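Tabletop Zoning With Paper and Tape
Project report, Teltura group
Zurnbridge Technical College, Tejada Hall
Submitted January 2, 2022

1. Background

Our assignment was to design a reference surface for a shared work table. In plain terms, we had to be able to say where something was sitting without pointing at it and saying "there." The course handout, known in our section as the Daltska sheet, allowed any method that was cheap, removable, and safe for the tabletop underneath. It also asked for "a professional finish," and we will come back to that.

We looked at printed vinyl, a roll of gridded cutting mat, and a very nice engraved board that would have used up our budget before we bought anything to put on it. We chose brown kraft paper and blue painter's tape. The paper protects the table, the tape comes off the paper if you are patient, and both can be bought by people with no money.

2. Laying the grid

The paper went down in September. It came off a roll and spent its first week trying to become a roll again. Once it gave up, we ran the long lines of tape, then the crosswise ones, using a yardstick and a great deal of confidence. The tape measure was with another group.

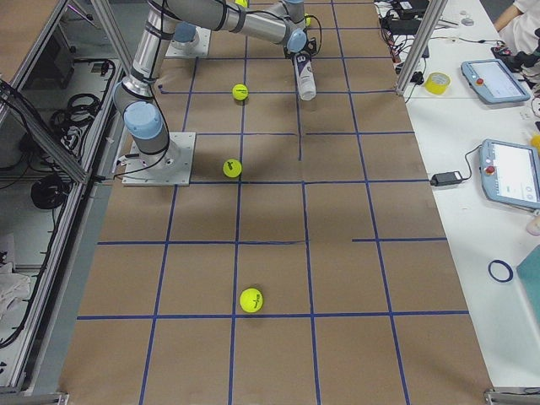 Accuracy was graded separately from neatness, and we did better in one than the other. Our rule was that every cell should be closed on all sides, so that an object is either in a cell or out of it. The grid has its own opinion. One lengthwise piece in the middle stops partway between cells, and a short crosswise piece on the right starts only after the table has been going for a while. We called these "offsets" in our notes and "the mistakes" out loud. After some debate we left them in and named the affected cells individually, so the cell chart now has footnotes.

3. Test objects

Objects had to be easy to find, hard to break, and different enough in shape to make trouble. Tennis balls were the obvious pick. A ball touches the paper at one small spot, so in theory it belongs to exactly one cell. We added a bottle to represent things that stand up, and a tennis ball can to represent things that lie down and take up room. 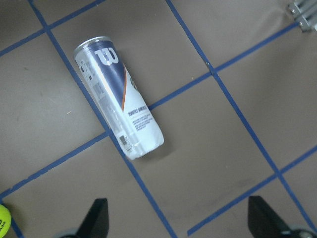 Long objects gave us the worst arguments of the project. The draft rules said to record the cell holding the center of the object, and for a ball that works fine. A can has a center too, but its middle can land on tape. Lay it diagonally along a strip, as with the Wilson can here, and the line disappears under one end and comes out past the other, with the can belonging fully to neither side. We now record two positions for anything long, one for each end. For a can those are the metal rim and the rounded bottom. We also gave up on using printed labels as landmarks. Shiny plastic under room lights throws back enough glare to wash out part of the printing, and two people will read the same label differently while both being sure.

4. Record keeping

The plan called for nearly 3,000 logged positions over eight weeks. We logged 2,638 over six, the first two weeks having gone to the paper. Each entry gives the object, the cell, and an initial, so that blame can be assigned. The most common entry in the comments column is "on line." 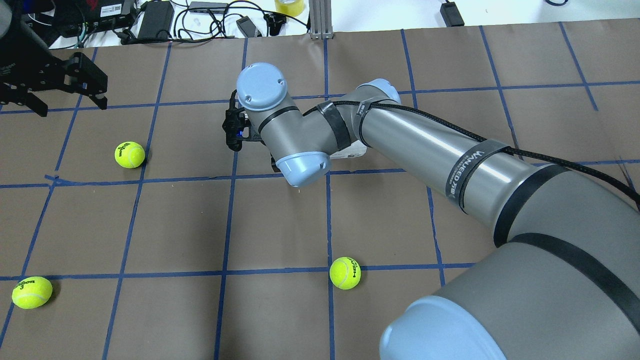
Photo credit: Teltura group, Zurnbridge Technical College

"On line" needed a rule of its own. A ball resting right on a crosswise strip, like the one in the lower center, is in two cells or none, depending on who is holding the clipboard. We settled on the cell nearer the front edge of the table. There is no deep theory behind this. It was the first suggestion that got no groans.

5. Wear

Painter's tape is made to come off, and it takes the job seriously. Crossings are the weak point, where one strip lies over another and never quite reaches the paper. Sleeves find them. The sheet itself held up better than we expected, with faint wrinkles and scuffs but no need for a second layer.
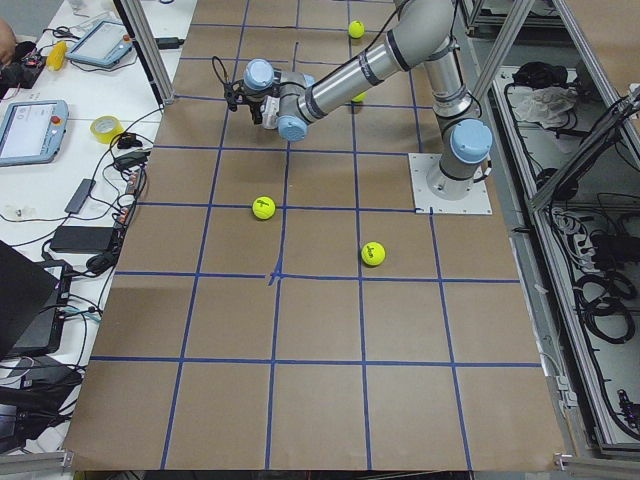 Figure 4. The grid from the side of the table, with a small curl of loose tape at a crossing near the middle.

We tried pressing loose pieces down with a thumb, then with the back of a spoon. The spoon is better. Replacing a strip is better still, but it moves the line a little each time, and every entry made before the change then refers to a cell that has shifted slightly. We started noting tape repairs in the log after the third argument about this.

6. Changes for next time

Borrow the tape measure early. Flatten the paper under books for a week before using it. Mark cell corners in pencil first and put the tape on afterward, and write the cell names on the paper itself, where the chart can't be lost. We would keep the tennis balls. As for the professional finish, we received partial credit, and the grader's note asked whether the footnotes were necessary. They are.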